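Automation and Work, Unit 6: Repacking at Trastutholm
Notes by Britta Brinkmann

6.1 Background

The Trastutholm site repacks mixed household goods for small retailers. Before the change, 17 packers on the day shift picked from open bins and filled cartons by hand. The firm, Girier, bought two Vogler arms in November and set them at the end of the packing line. The arms were taught from recorded hand movements. Packers used a hand-held gripper for part of each shift, and the recordings were passed to Moren, the contractor, for training.

6.2 The recorded task

A single recording covers one grasp and one placement. The rate agreed with the staff was 200 recordings per person per week.

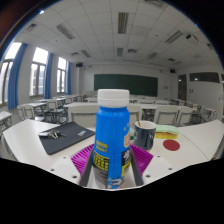
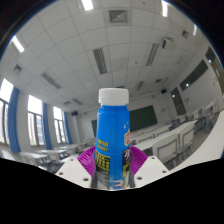 Recording changed the content of the job before any arm was switched on. A packer who had been judged on cartons per hour was now judged on how clean each grasp was, and pay grades did not cover this. Grip position became a matter for discussion at shift handover. With an upright bottle, for instance, the ribbed pads go one on each side of the body and the screw cap is left clear, whereas many packers had always lifted bottles by the neck. The hand-held tool does not allow that habit to pass into the data, and several experienced staff found their speed of little use.

6.3 Effects on posts

Two packing posts were closed through retirement. Two new posts, titled cell attendant, were filled from the line. Attendants clear faults, reject poor recordings and decide which items stay with hand packing. The works agreement limits stored recordings to 1000 per item and bars their use in individual appraisal.

Reading for the seminar: works agreement, clauses 2 to 5. Note who may stop a cell, and on what grounds.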